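Thread: Dividend cut at Pravero, hold or sell?

harborside_lou
I've held Pravero for a while now, mostly for the dividend. They cut it in half in March and the stock dropped the same morning. I own 100 shares in a regular taxable account. The conference call said the money is going to pay down debt from the Himar purchase. Do I hold, or take the loss and put it in an index fund? I don't need the income right now but I was counting on it for later.

mquint
Sell. A company that cuts once will usually cut again. You bought it for the dividend and the dividend is gone.

tollgate
It isn't gone, it's half. Read the filing before you tell someone to sell. The debt from the Himar deal comes due in two pieces and the first one is the big one. If they get past that, the payout is covered.

mquint
I read it. Covered by what? Their own cash flow number leaves out the lease payments.

tollgate
The leases are in the notes. They're not hiding them.

Jussara Quintana
Lou, what did you pay for it? That matters more than anything in this thread so far. If you're down and it's a taxable account, the loss is worth something to you. If you're still up after the drop, it's a different question.

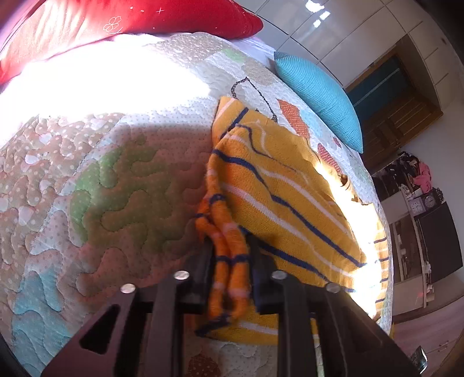 harborside_lou
Down on all of it. I bought 2 lots, one at a decent price and one near the top, and the second lot is where most of the damage is. I was going over the statements in the bedroom this morning with the laundry still out, so if I got a number wrong, blame the yellow striped thing on top of the patchwork quilt that I kept having to move off my papers. The broker shows both lots as long term. Can I sell only the expensive one?

Jussara Quintana
Yes. You have to pick the lot when you place the order. If you don't, most brokers default to first in, first out, and you'll sell the cheaper one. Check the confirmation after it fills.

dryfork
Don't forget the wash sale rule. No buying it back within 30 days before or after. And turn off dividend reinvestment, which trips people up every year.

harborside_lou
Reinvestment is on. Didn't think of that. Thanks.

Lambros Tsakiris
I'll disagree with the people saying sell. I went through this with Pakham. They cut, everybody on this board said get out, I held, and the payout was back to where it started 3 years later. Price took longer but it came back too. A cut to pay down debt is management doing its job.

mquint
And for every Pakham there's a Sala. They cut to pay down debt too, then cut again, then stopped paying. I owned that one.

Lambros Tsakiris
Sala had falling sales before the first cut. Pravero's sales are flat. Not the same.

mquint
Flat sales with more debt is not a great story either.

tollgate
Nobody called it a great story. The question is whether it's worth more than the price today.

dryfork
How much of the whole account is this, Lou? If it's a small slice I wouldn't lose sleep either way. If it's a third of your money then the dividend isn't the problem.

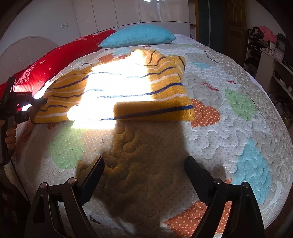
harborside_lou
It's nearly a fifth of the taxable account, and less than that if you add the IRA. I know that's too much in one name. My wife has been saying so and she is usually right about money. She also thinks I should put away the sweater that's folded on the bed, yellow with the white and navy stripes, before the sun bleaches it, as it's lying right in a bright patch. Anyway, I'm leaning toward selling the expensive lot, keeping the other one, and putting the cash in the total market fund.

Jussara Quintana
That's what I would do. You get the loss, you cut the position down, and you still own some if Lambros turns out to be right.

mquint
Half measures, but better than holding all of it.

Lambros Tsakiris
Fine by me. Just don't sell the rest in a panic if the next quarter is ugly. It probably will be, with the interest on that debt.

dryfork
One more thing on the loss. It goes against gains first, then up to $3,000 of ordinary income a year, and the rest carries forward. Keep your own record of the carryover.

harborside_lou
Reinvestment is off now. When was the last one that went through, does that count for the 30 days?

dryfork
If it was inside the window, yes, for however many shares it bought. Look at the date on the statement.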